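I have been meaning to write about sweeping for weeks, and about why I still do it by hand. My cousin sent me a newspaper cutting about a machine that folds towels, with a note saying I'd soon be able to put my feet up, and it set me thinking about which of my own chores I would hand over first. The towels I can manage, thank you. I'd want something to do the road outside.

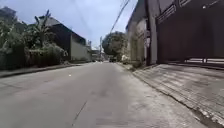

Zison Szénási
Writer and reluctant sweeper, Bikdale blog
April 19, 2026

It looks like an easy job, a straight run of concrete with a smooth middle, and I dare say a decent little machine could trundle along that part all day. The side is where the bother starts. The strip by the gutter is rough and dusty, the seam gets wider and more broken as it goes, and there are crumbly bits next to it that you don't want flung about. Then there's the driveway slope up to the gate, all grooves, and every groove holds its share of grit. I do those with a stiff brush, at an angle, muttering.

I did try a floor robot in August, a Pondevmont (second-hand, from a neighbour who had got tired of it). Indoors it was a dear thing and did the hall in 5 goes. I put it out on the concrete for two mornings, which I know you're not meant to do, and it got itself wedged in the gutter both times — wheels spinning, beeping at me until I came out in my slippers.

So my answer for now is that the flat bits are nearly there and the edges are still mine. Weeds at the foot of a pole want pulling, and I can't see a machine telling a weed from a stain just yet. If you own one that can, do write and tell me what it cost.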